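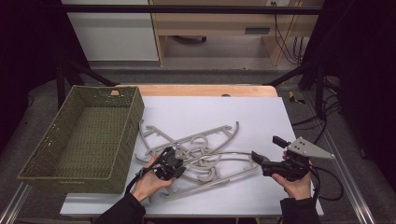
## 4. Setting up your rail

By now you should have read Section 3, or at least turned its pages with some sincerity. The uprights are standing, the castors are locked and the spare bolt is in a saucer where you will find it again. What remains is the part people buy the Wavura for: hanging things on it.

### Before you start

Gather your hangers. All of them, including the ones behind the laundry door. They will come out in a knot, as plastic hangers do, and the kindest way through is to lift one from the top by its hook and let the others drop. Pulling from the bottom only tightens the argument.

You will also need:

- the hex key from the Wavura parts bag
- a soft pencil
- a tape measure
- the strip of 223 adhesive size dots (yes, it's a lot; the supplier wouldn't split the roll)

> **Note:** The Kurek extension bar is sold separately. If you have one, fit it now and not after step 6. The manual for the Kurek says the same thing, in smaller type.

### 4.1 Fitting the top rail

1. Loosen both collar screws a full turn. Do not take them out. They are short, grey and very fond of floorboards.
2. Slide the rail through the left collar until it touches the right one. If it won't slide, check that you have removed the cardboard sleeve. It is the same colour as the rail, and we have had words with the packaging people.
3. Push the rail home until the pencil-thin groove disappears into the collar.
4. Measure from the outside of each collar to the end of the rail. The two overhangs should match to within 3 mm.
5. Tighten the screws by hand, then give each a quarter turn with the hex key.
6. Press down on the middle of the rail with a flat palm. A little give is normal. A creak is a loose collar, so go back to step 5.

> **Caution:** The rail is rated for clothing. It is not rated for chin-ups, hammocks or teenagers. A fallen rail is not covered by the warranty if there are shoe prints on it.

### 4.2 Setting the spacing

The Breduda dividers clip over the rail and keep the sections apart. They are optional, in the way that labelling leftovers is optional.

1. Decide on your sections before you clip anything. Most households sort by person, then by length. Mirko Martinelli, who wrote the first edition of this guide, sorted by colour and could never find his cricket whites among his other whites.
2. Hang the longest garment you own at the far left and check the hem. You want clear air between it and the lower shelf. If the hem drags, raise the uprights by one notch (see 3.4).
3. Clip the first divider in place and mark its position on the underside of the rail in pencil.
4. Repeat for the remaining dividers.
5. Face all the hooks the same way, open side to the wall. This makes it possible to lift out an armful in one go on moving day, or during a disagreement.

Dividers hold best on a clean rail. If yours wander, wipe the rail with a cloth and warm water, dry it and try again. Don't use furniture polish – everything will end up at one end, whichever way your floor slopes.

### 4.3 Moving the rail when loaded

The castors will carry a full rail across boards, lino or tiles. On carpet they will carry it until they don't.

1. Unlock all the castors. All of them. A rail with one locked castor will travel in a circle.
2. Push from the upright, low down, with both hands.
3. Lock the castors again before you let go.

> **Caution:** Never pull the unit by the garments, however sturdy the coat.

The Ostov cover, if fitted, should be rolled up and fastened before you move anything. It catches on door handles and has no sense of occasion.

### 4.4 Care

Retighten the collar screws after the first month and then whenever you change over from winter to summer clothes. In our workshop, Damian Chmielewska loaded and unloaded a rail 1,000 times to see what would go first. It was the left castor, followed by Damian's patience with us. Replacement castors can be ordered as part 255 and push straight into the socket.

Hangers with cracked bars should go. They don't improve, and they take the shoulders of good jumpers with them. Check with your council before putting them in the recycling bin, as many kerbside services won't take them.

For shelf adjustment and the shoe tray, go to Section 5.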